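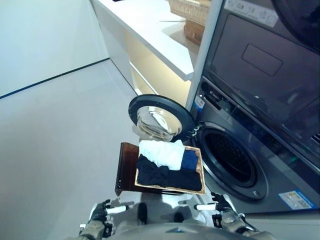

Getting the house back in order after Christmas

December 26, 2019

Boxing Day is my favourite day of the holidays. The shops can do what they like. I stay in, eat cold potatoes and catch up with the washing, and this year I also wanted to write down how the heating business ended, as a few of you asked after the July post.

For anyone new, the short version is that we moved into this house with a boiler older than our marriage and a hot water tank that held enough for one bath, or two if neither of you was fussy. In July I had three quotes in. Two were close together. The third was from a man who looked at the tank, shook his head and never sent a figure at all. We went with the middle one, which came to £1,824 including the new tank, the lagging and taking the old one away. The boiler itself we left alone until it gives up.

The work took two days. The water was off for most of the first and I had filled every pan in the kitchen the night before. I used one of them, for tea.

What has changed

The water is hot by half past six. Before, I put it on at five and hoped. The cupboard the tank lives in is now only slightly warm, where it used to be warm enough to prove bread in, and I do miss that. Dough now goes on top of the fridge with a tea towel over it and takes 40 minutes longer. I have got used to starting earlier.

The gas bill for the autumn quarter was £15 lower than last year's. That is less than I was told to expect, but October was cold and we had visitors for a week of it. I will look again in spring.

What I would do differently

Ask where the pipes will come out. The new tank is a different shape from the old one and the pipes now run across the middle of the cupboard, so two of the shelves had to be cut down and the spare blankets have gone to live under the bed. It was a small question and I never thought of it.

I would also have the thermostat moved at the same time. Ours is in the hall beside the front door. Every time someone opens the door the heating comes on, and on Christmas Eve, with people in and out all afternoon, the back bedroom got so hot the candles on the windowsill bent over.

Christmas itself

Quiet, mostly. Seven for dinner, which is one more than the table takes, so the garden chair came in. The bird was done early and the sprouts were late. I made the bread sauce with cloves this time and won't again.

In the evening we played Trivia until the batteries in the buzzer went, then carried on by shouting. There was a long argument over whether a tomato counts as a berry. It does. I lost by two points all the same, on a question about rivers.

The big sheets are still to do, and the tablecloth has cranberry on it in three places. I've had good results before with cold water and a bit of washing soda, left overnight and then a normal wash. Salt has never worked for me, whatever my mother said about it. If the stain is still there after that I put the cloth outside on a bright day, though there won't be many of those before March.

Leftovers, for my own reference next year: too much ham, far too many parsnips, not enough cheese. We bought one tin of biscuits and were given four. The pudding was the right size. One bag of potatoes would have done instead of two, and the second bag has already started to sprout in the porch.

I'm going to walk down to the river before it gets dark and then do soup. The next post will be the seed order, if the catalogue turns up. I want to try a different runner bean, as last summer's went stringy by August, and I still haven't decided whether to give the bottom bed over to rhubarb.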